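15 September 2023

Quick one, tea going cold. Finished The Prarow Gate last night, book 3 of the Trilix run, and I have Thoughts.

First off, 64 chapters. Sixty four! Most of them four pages long, all ending on somebody opening a door. I nearly packed it in at the siege of Enthorpe, which goes on for 80 pages and could of been ten. Everyone is cold. Everyone makes a speech. Fine.

BUT. Then Li turns up again, the pilot from book one, older and grumpier and not remotely dead, and the whole thing wakes up. Her bit on the ice moon is the best stuff in the series. Short chapters suddenly make sense. Read the last 100 pages in one go, standing up for some of it.
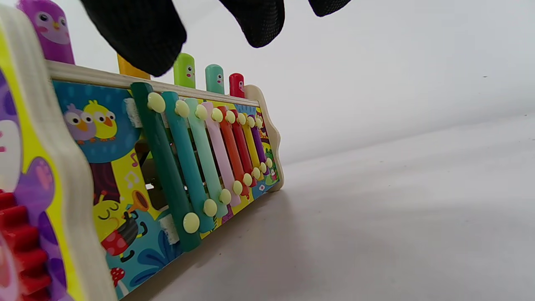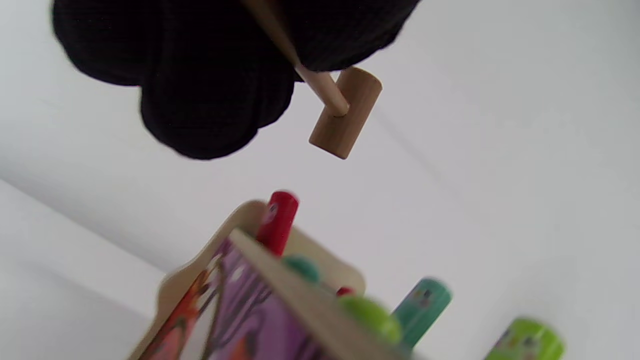 *Rainbow xylophone, then the little wooden mallet.*

Grumbles: the map is still wrong (Enthorpe is south of the river in the text, north on the map, has been since book one). The villain explains his plan twice. And the timeline with the two moons, no idea, gave up, if you've worked it out pls comment.

Would I start here? No. Start with one, skim two, you'll want the bit with the letters and definately the trial.

Book 4 is out in November. Already pre-ordered, obviously. Will try and do the short stories before then, got the paperback somewhere under the bed.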